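How a Soccer League Table Works

If you follow a soccer team, you have probably seen a league table. It is a list of all the teams with the best at the top and the worst at the bottom. It can look like a lot of numbers, but it is easy to read once you know what each column is for.

Points come first

In most leagues, a win is worth 3 points. A tie, which is also called a draw, is worth one point for each team. A loss is worth nothing. The points are added up all season, and the team with the most is at the top.

Suppose Flillport beats Kollau. Flillport gets 3 points and Kollau gets none. Next, Flillport ties with Bogale, and each of them gets one point. Flillport now has four points from two games.

It doesn't matter how many goals you win by. A 1-0 win and a 6-0 win are both worth 3 points.

The letters at the top

The columns usually have short names:

P means games played.
W means games won.
D means games drawn (tied).
L means games lost.
GF means "goals for," the goals a team has scored.
GA means "goals against," the goals it has let in.
GD means goal difference.
Pts means points.

What if two teams have the same points?

This happens a lot. Last season Vamico and Kollau both finished on 66 points. The league had to look at goal difference to put one above the other.

To find goal difference, take the goals a team has scored and subtract the goals it has let in. If a team scores 50 and lets in 30, its goal difference is plus 20. If it scores 30 and lets in 50, its goal difference is minus 20. Plus 20 goes above minus 20. If the goal difference is the same too, many leagues look next at who scored more goals. Others look at the games the two teams played against each other.

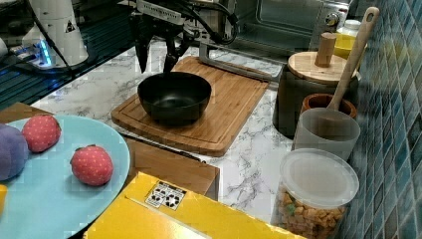
A black bowl and a cutting board
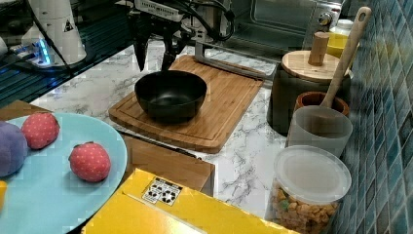

Games in hand

Sometimes one team has played fewer games than another. A game in December might be called off for snow and played in spring. The team that still has to play it is said to have a "game in hand." It could move up the table if it wins, but it has no points for that game yet.

Going up and going down

Many countries have several leagues stacked like steps. At the end of the season, the top teams in a lower league move up a step. This is called promotion. The bottom teams in the league above move down, and this is called relegation. The number of teams that move is different from league to league, so check the rules for yours. Some tables draw a line across the page to show the promotion and relegation places.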